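Playbook work, continued

Back on the Conneely promptbook this morning, the fat one with the split spine. I'd hoped to get to the end of Act Two before lunch and got as far as the letter scene (so, no). The trouble is that two people marked it up at different times, one in ink and one in a soft pencil that has rubbed itself into fog, and the pencil hand moves entrances about without telling you which version it is moving them from!

What I've got so far: 1,325 lines in the manuscript against 1,709 in the printed text. Most of the difference is the steward's long speeches, which the company seems to have hacked down to almost nothing. Poor man has one decent joke left. Ita Carroll thinks the cuts were for a touring version with a smaller cast, and I like that, but the doubling doesn't work - the steward and the brother are both on at line 255 and they talk to each other.

Úna Rafferty came down after tea with her notes on the Belcombe accounts. There's a payment of 300 shillings to the playwright "for mending", no title given. Could be ours, could be any of the plays they had on that season. She's going to check it against the licensing entries before I get carried away, and I have promised not to put it in the draft.

Still to do: re-read the prologue under the raking light, and ask Ita whether the blot on the cast list is hiding a name or only a blot.
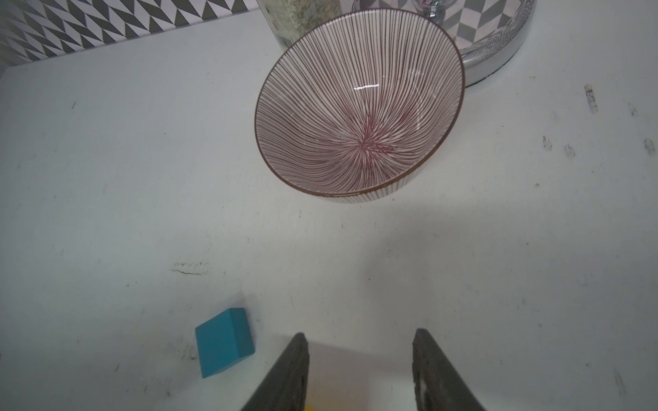 Belcombe, August

Half a day only. Prologue done under the lamp and there is a second pencil layer, very faint, with "drum" written twice in the margin and a stroke through the last couplet. So they had music going into the first scene, and the couplet went to make room for it? I'll put that in as a query for now. Ita says the blot is a blot. Starting Act Three tomorrow, steward and all.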